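Home | Meetings | Documents | Contact

Tuesday, March 16, 2021
Minutes by Kenza El Idrissi

1. The Sodell two-arm kit is offered to us for 800 per month, with training included.
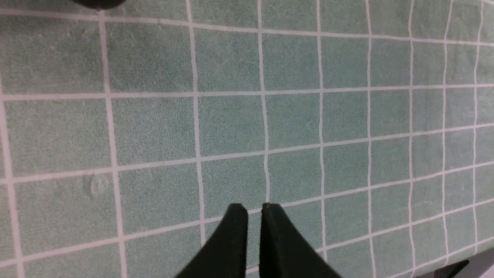
The price is without transport. Guva will ask if January's offer is still valid.

2. Table work. We discussed which tasks the kit must do before we sign. Sorting on plates is enough for now - the two white pieces with leaves lay both on the green plate, and the yellow one was empty.
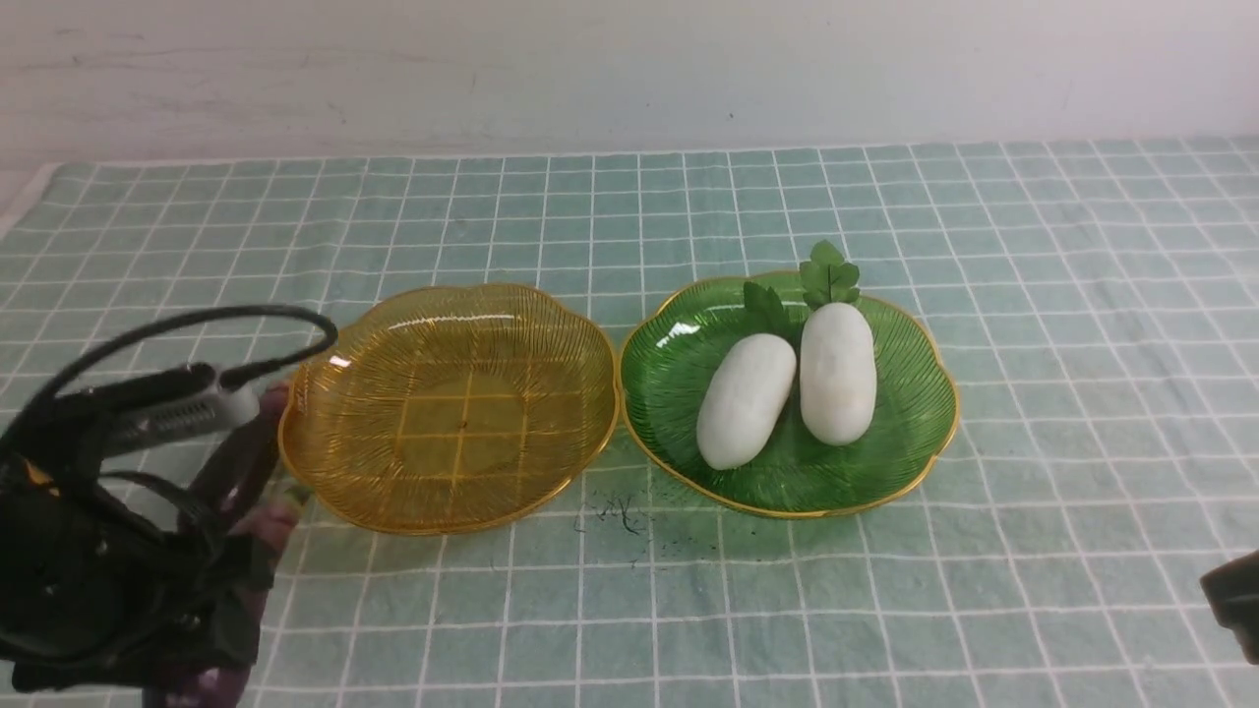 Te Moana wants a written list of tasks. The list must also say who changes the finger pads, as the dark purple ones are not in the price sheet.

3. Support. Sodell answers by email only. 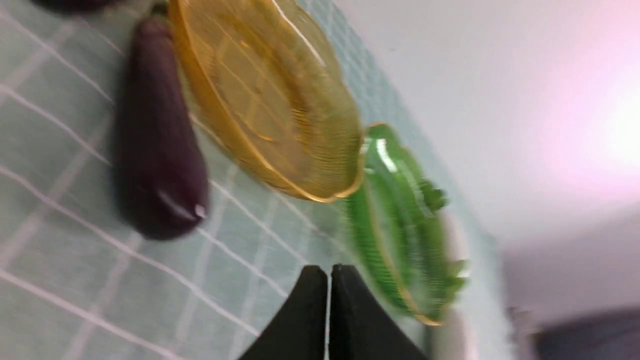 We find this too slow and will ask for a phone number. Decision moved to the next meeting.
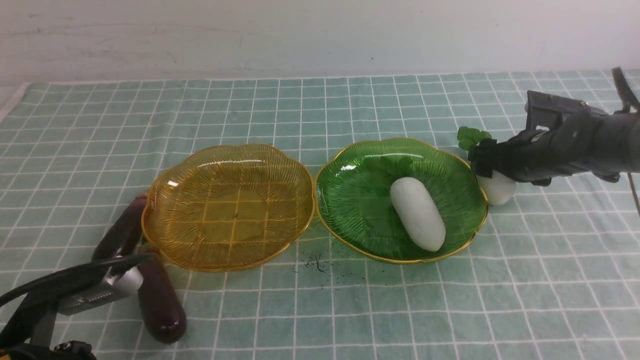

Item 2: table work, both arms at the plates.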